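Home | About Us | Programs | Admissions | Contact

About Laaksonen School

Laaksonen School offers evening courses in bookkeeping and office practice to working adults. It was founded by Mercy Bakilana.

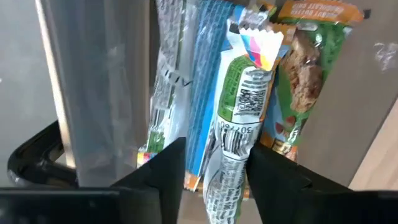
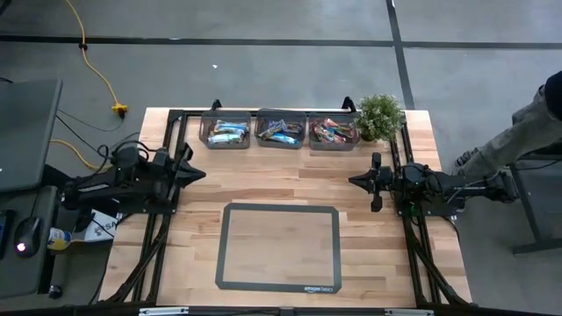
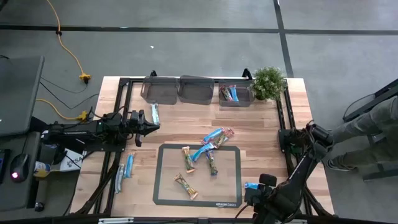
The school teaches 24 courses a year — all of them after 6 p.m. Students in the stock records course learn to enter packaged goods, such as a wrapped snack bar, in a ledger.

Comments

Kheri Lema: Is there a December intake?

Erick Nyaga: A fine school.

© Laaksonen School | Back to top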